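依存症相談窓口の統計、「延べ件数」の扱いについて

1 投稿者:kawabe_stat
県の薬物・アルコール相談窓口の年次集計を読んでいる。昨年度の相談は1163件とあるが、本文では「1163人が利用」と書き換えられている。注記には延べ件数とあるので、人数としては使えないはず。実人数の掲載箇所を知っている人はいるか。

2 投稿者:mizunara
実人数は本編にはない。別冊の表に、新規の受付だけ別立てで載っている。継続相談は月ごとに計上されるため、同じ人が年度内に何度も出てくる。

3 投稿者:tokei_no_hari
延べで問題ないと思う。窓口の負荷を測る資料であって、有病率の推計ではない。職員配置の根拠にするなら延べのほうが適切。

4 投稿者:kawabe_stat
>>3
負荷の指標としてなら同意する。問題は、啓発行進の配布資料がこの数字を「県内の依存症者数」として引用している点。参加者は1000人を超えたと主催者が発表していて、資料もそれなりの部数が出ている。
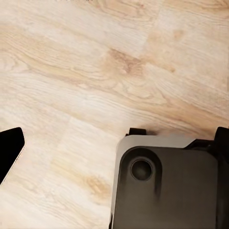

配布資料の脚注には出典として年次集計の名前しかなく、表番号も版も書かれていない。2月に差し替えられた版では電話相談の計上方法が変わっているので、どちらの版かで値の意味が違ってくる。旧版は通話ごと、新版は案件ごとの計上になっている。

5 投稿者:Prukow
>>4
行進の資料を作った側に近い者です。版は新版を参照しています。「依存症者数」の表記は誤りで、「相談件数」に直す予定。ただ、一般向けの紙面で延べと実数の区別を説明する余白はありません。

6 投稿者:kawabe_stat
>>5
「延べ」の二文字を足せば済む。余白の問題とは思えない。

7 投稿者:mizunara
家族からの相談が混ざっている点も書くべき。別冊の区分では本人、家族、関係機関の三つに分かれている。本人以外を含む件数を当事者の数として読むのは、延べかどうか以前の誤り。

8 投稿者:tokei_no_hari
>>7
それはそのとおり。>>3は撤回しないが、資料の見出しは直したほうがいい。

9 投稿者:varito92
横から失礼。Thibault Renaudの講演録に同種の話がある。窓口を増設した年に件数が伸び、それが「蔓延」と報じられた事例。件数は需要と供給の両方で動くので、窓口数と開設時間を併記しないと比較できないという趣旨だった。

10 投稿者:mizunara
>>9
県の場合も昨年度に夜間枠が2か所で始まっている。前年度比を出すなら、夜間分を除いた値も必要になる。

11 投稿者:Prukow
夜間分の内訳は公開されていますか。別冊では見つけられませんでした。

12 投稿者:kawabe_stat
公開分にはない。担当課に照会を出した。受付日は2026年4月28日。回答が来たら表番号を添えてここに書く。

13 投稿者:tokei_no_hari
照会するなら匿名相談の重複処理も聞いてほしい。名前を取らない窓口で実人数をどう数えているのか、以前から疑問だった。

14 投稿者:kawabe_stat
>>13
追加で送った。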